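Rules for two arms sharing one table - what do you put in writing?

Posted by tapeline41
November 14, 2021

I have been asked to turn our bench habits into a real set of rules before the new people start. The bench is called Widarell on our schedule. It has two small arms over one table, and the job is moving colored wooden cubes between taped squares. Parts are light and speeds are slow, so up to now the rules have been passed on by word of mouth. I would like to do better than that, but I don't want a binder no one opens.

The arms can both get to the middle squares, and that is where most of the arguments start.
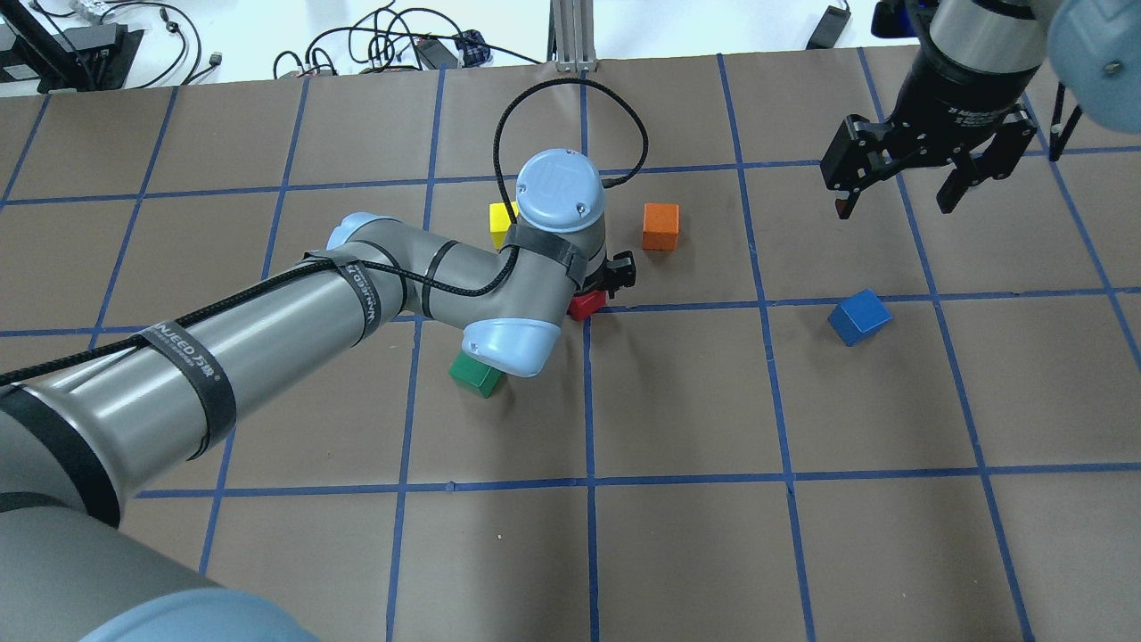 What we have now

The current page has 11 lines on it, and more than half are about tidying up. The useful ones are: no hands over the tape while either arm is enabled, one person in charge of each run, and reset the cubes only after both arms are stopped. 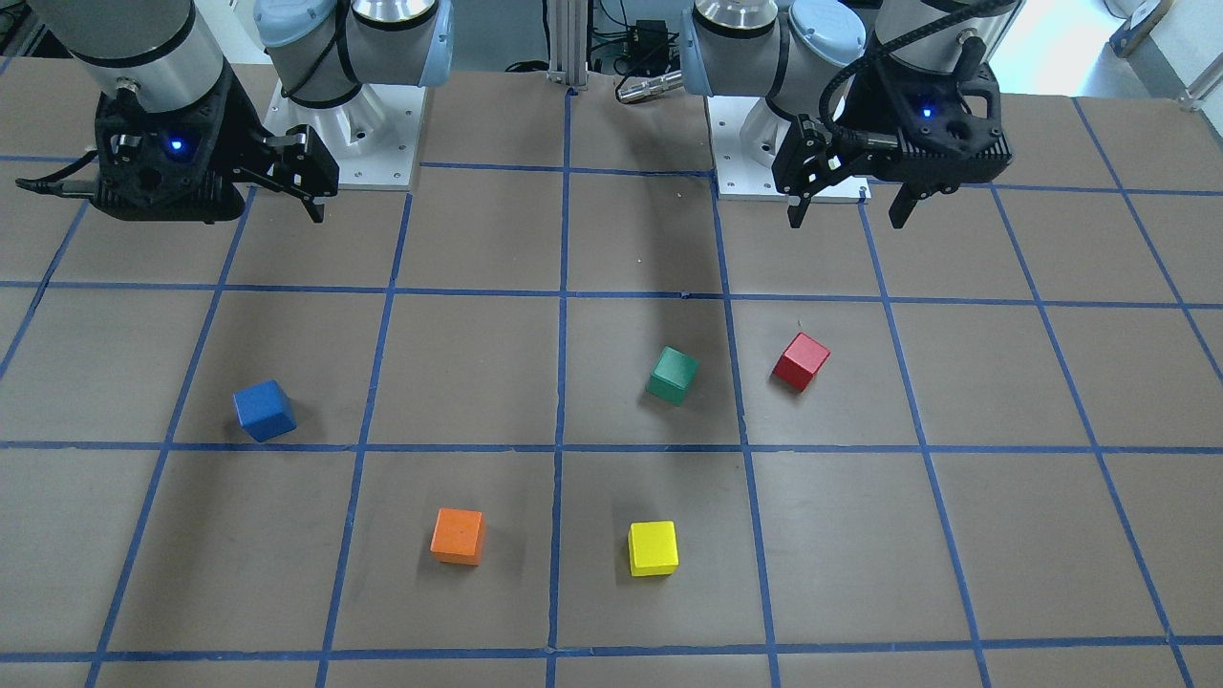
Resetting between runs is the part I am least happy with. Someone moves the cubes back by hand, usually in a hurry, and "stopped" means different things to different people. One person presses the stop, another only pauses the program. I have also heard it said that you can go by the small blue light on each gripper, and I don't want that in the rules unless somebody can show me what it is supposed to mean. Our other bench, Notel, has a single arm and never had this problem.

The other thing is closely placed parts. We have no rule on how near two cubes may be before a pick. 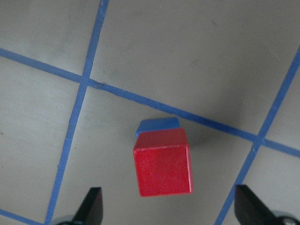 Red cube with the blue one right behind it, fingers open.

So what do you write down, and is there a standard I should be working from?

3 replies

hollowshaft
Start with a risk assessment, then write the rules from it. ISO 10218 is the usual place to look for industrial arms, and ISO/TS 15066 covers people working close to collaborative ones. Neither will hand you a one-page bench sheet. A slow arm with a light cube can still trap a finger between two links or against the table, so don't stop at the gripper when you make your list. Look at the elbow, and at the space between the two arms.

For the sheet itself I would have these:

- One named operator per run. That person says "clear" out loud before enabling.
- Stopped means the emergency stop is pressed on both arms. Pause does not count. Check that your stop buttons really do stop both arms, or write down which one stops which.
- Indicator lights are not a safety device. Do not reach in on the strength of a light.
- The middle squares belong to one arm at a time. Put it in the program as well as on paper.
- Any change to speed, payload or fingers gets written in the log with a date.

On spacing, test it. Open the fingers fully, measure the outside width, add a margin and make that your minimum gap. If you need tighter picks than that, approach from a different side.

mx_bench
just keep your hands out of it lol. we have 13 rules on the wall at Modus and people read the first one

tapeline41
Thanks, both. I have taken most of hollowshaft's list. We did the stop test on Friday and each button only stops its own arm, so the sheet now says to press both, and we are asking Mühlbauer for a quote to wire them together. I also added a line about where the pendants live. They stay on the desk on the left side with the stop buttons uncovered, and no cables or papers get put on top of them.

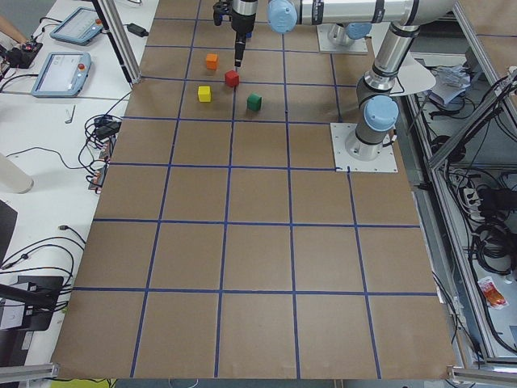 Pendants on the desk to the left of the board.

The cables on that side are next on my list. They need to be off the walking side and tied down, and the power strip next to the board should be fixed somewhere instead of lying there. The sheet is at 10 lines now. I will post the final version after it has been used for a couple of weeks.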